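3.2 Storage conditions and seed viability

Seed packets of the kind tucked into greeting cards are often kept in kitchens, where heat and moisture change during the day. We stored 1279 packets of open-pollinated lettuce, bean and tomato seed from two suppliers, Vinov and Tarura, for one winter. Half were kept in a kitchen drawer and half in an unheated pantry. Germination was tested on damp paper in September and again at the end of storage. Seeds showing no root after the test period were counted as failed.

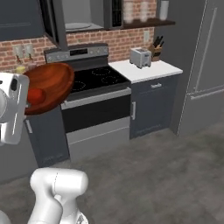 Figure 3. Kitchen setting with a bowl and a range.

Rosine Texier objected that a drawer near an oven is a poor stand-in for most homes, and that paper packets should have been compared with sealed jars before any advice was given to card makers. We accept the second point. Jars were left out of this trial, and the results apply to paper packets only.

Bean seed held up well in both places. Lettuce did not: germination was 60 percent in the pantry and 40 percent in the drawer. Tomato results varied too much between the two suppliers to support a claim either way, and are given by supplier in the next section.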